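About Keden

Keden is a small company that makes and sells wooden items for the tabletop: tissue boxes, napkin holders, trays, utensil stands and a few storage pieces. We sell to households through our online store and to restaurants, inns and offices through our trade desk.

The tissue box with the sliding lid is our longest-running item. It comes in a light finish, with an oval opening, and it takes folded paper napkins as well as tissues.

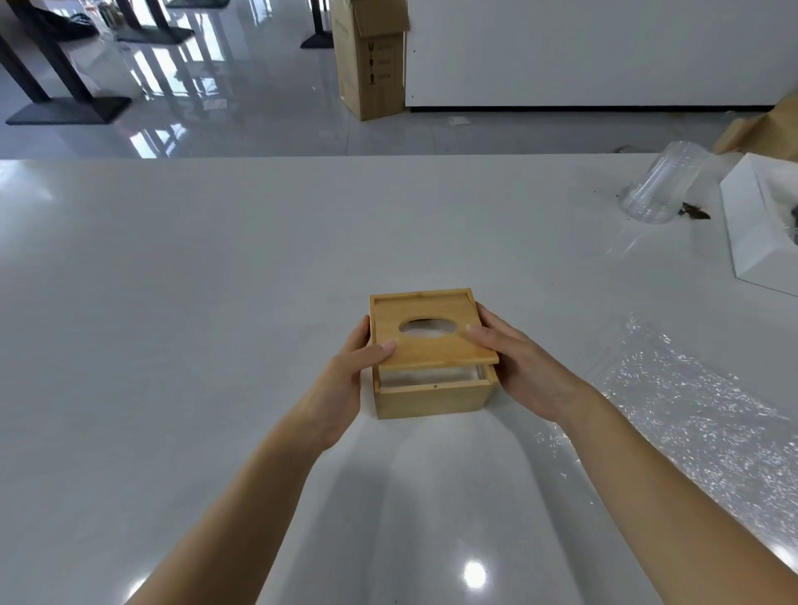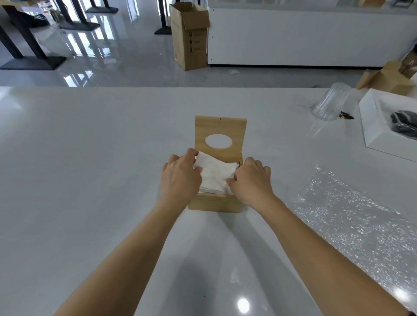
How we started

The company was started by Rhys Tipoki, who had been building kitchen cabinets and had a shop full of offcuts too short for cabinet work. The first boxes were made from those offcuts and sold to a coffee shop two doors down. The coffee shop wanted something that would hold a stack of napkins on the counter and could be filled by whoever was on shift. The first version had a hinged lid. The hinges worked loose, and the second version had a lid that slides in grooves. We still use the grooves.

The name Keden came from the street where the first shop stood. We moved out of that building when we needed room for a second saw and a proper packing area, but we kept the name.

What we make

Our products are grouped in three lines.

Turia is the everyday line. It includes the tissue boxes, the small trays and the letter rack. Most of our retail customers buy from this line first.

Esteban is the restaurant line. The pieces are heavier and the corners are rounded, and the bases have a wider footprint so that they stay put on a busy counter. The minimum trade order is 35 pieces, which can be mixed across the line.

Prorberg is the storage line: drawer dividers, spice shelves and a bread box. It is the newest of the three, and we add to it slowly. The bread box went through 13 sample versions before we put it in the store. Most of the changes had to do with the door.

How an order is handled

Finished pieces are stored flat on shelves, sorted by line. When an order comes in, the piece is taken down and wiped, and the moving parts are tried by hand. A lid should slide the full length of its groove without force. If it sticks, the piece goes back to the bench and another one is picked.

We use bubble wrap around each piece and a cardboard box sized to fit. Customers have asked us to switch to paper padding. We have tested it with the trays and it held up well, and those now ship in paper. The boxes and stands have more corners to protect, and we have not found a paper wrap for them that we are happy with. We are still trying samples.

Retail orders leave within 2 working days. Trade orders take longer and we give a date when we confirm the order.

Filling and care

We get more mail on filling than on any other subject, so the short version is included on this page. Slide the lid off completely before you fill the box. Put the napkins or tissues in folded, press them down with your fingertips until they sit below the rim, and then slide the lid back on. If the paper catches in the groove, take out a few sheets. A box that is packed too tightly will tear the sheets as they are pulled through the opening.

Wipe the wood with a damp cloth and dry it right away. Do not put it in the dishwasher or leave it standing in water. A light coat of food-safe mineral oil once or twice a year will keep the surface from drying out. Small scratches can be taken out with fine sandpaper, working along the grain.

The workshop today

We produce up to 1000 pieces a month in the busy season, which for us begins in June, when the inns and seasonal restaurants are restocking. The rest of the year is quieter, and we use that time for repairs, new samples and maintenance on the machines.

Repairs are done in the same workshop. If a lid splits or a panel comes loose, write to us with the name of the item and the date of purchase. We can usually send a replacement lid by itself. Older pieces with the hinged lid can no longer be repaired, but we will give a discount on a current one.

Visiting and contact

The workshop is not open as a store, but trade customers can make an appointment to look at samples. Please use the contact form and choose "Trade" or "Retail" so that your message goes to the right desk. Seconds with small marks in the wood are sold online when we have enough of them, and they are listed under the line they belong to.

Page updated October 2024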